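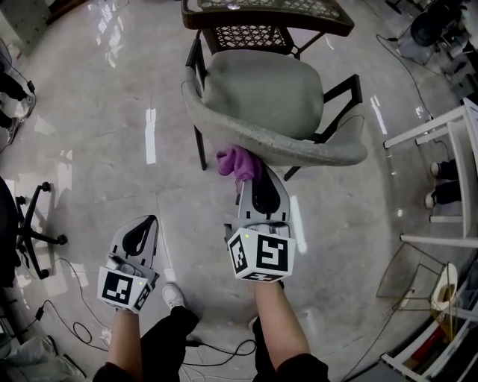

Gittins, the secondhand furniture store on Cuvow Street, will hold a free chair cleaning day at its back showroom, the store said in a notice dated 2022-09-16. People can bring one fabric chair each and get help wiping it down, checking the legs and deciding whether it is worth keeping. Light gray seats like the rounded one with a magenta cloth on it show every mark, and the store says they are the kind it gets asked about most. Stains and wear on the seat and backrest are the usual complaint.

Reading time: 3 min

The store ran its first cleaning day in June, when 180 chairs came through the door. It has set aside room for 300 this time. Mererid Owen, who manages the showroom, said the line was too long in June and that people will now be given a time slot when they sign up.

"We had folks standing out on the sidewalk with dining chairs," Owen said. "I don't want to do that to them again."

Most of the work is simple. Loose dirt comes off first with a dry cloth or a soft brush, then the fabric is wiped with a damp cloth and a little mild soap. Seats are left to air dry. The store asks people not to bring leather, and wicker will be looked at only if there is time — it takes a different kind of brush.

Chairs are also turned over so that the legs and the underside of the seat can be checked.

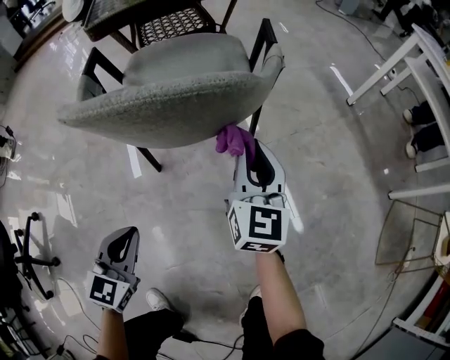
Does a chair have to come from Gittins to get in? Any fabric chair is welcome, wherever it was bought, as long as one person can carry it.

Donations taken at the door will go to the Didness Home Fund, which gives furniture to families moving into their first apartment. The June event raised $3,748. Consolacion Espiritu of the fund said the money paid for beds and kitchen tables, and that chairs are still what families ask for.

Sign-up is at the front counter of the store or by phone. Parking is behind the Dralis building next door.

3 comments

plumtree_lane
Went in June with two dining chairs and they only did one. Fair enough, the rule was on the sign. It came out nice.

R. in Didness
Will they look at a wobbly leg or is it only cleaning? Mine has metal legs and one is loose where it meets the seat.

oldporch
Wish they would do a wicker day. I have four on my porch that need it.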